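Week 7 handout: Salt and the towns it made

Salt is cheap now, and it's easy to forget how much trouble people once took to get it. This week we look at how it was made, moved and taxed, and I think it's one of the best stories on the whole course!

There are 2 main ways to get salt. You can dig it out as rock, or you can take salty water and drive off the water. The second way is older in most places. On a warm, dry coast the sun does nearly all the work in shallow ponds. In colder places people had to boil the brine, and that meant fuel – piles and piles of it.

Illholm is our case study. It began as a fishing village with a brine spring behind the harbour, and by 1795 the pans there were burning so much wood that the hills inland were almost bare. Coal came in by boat and the trade picked up again. At its height the town sent out more than 3000 barrels a year, most of it for curing herring (look at the harbour accounts in your reader, they're wonderful).

Crystal size matters more than you'd expect. Boil brine hard and you get fine grains. Let it sit over a low heat and you get big, coarse flakes that melt slowly into the fish. Illholm's boilers sold both, at different prices, and the port clerks kept them in separate columns.

Then there's tax. A duty on salt falls on everyone, rich or poor, and it's hard to avoid if you need to keep meat through December and beyond. So smuggling was common, and so were complaints. Read the Pumphrey petition with this in mind and ask who is doing the complaining.
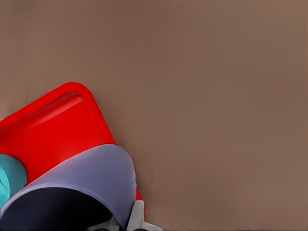

Course notes by the module tutor
Updated 5 May 2024

For the seminar, please read the petition and the first part of the harbour accounts. Bring one question about each. Work out, too, what a boiler's household would have spent on fuel in a poor year – the prices are in the back of the reader, and the sums are quite quick once you've found the right table.

Essay titles go up after the seminar.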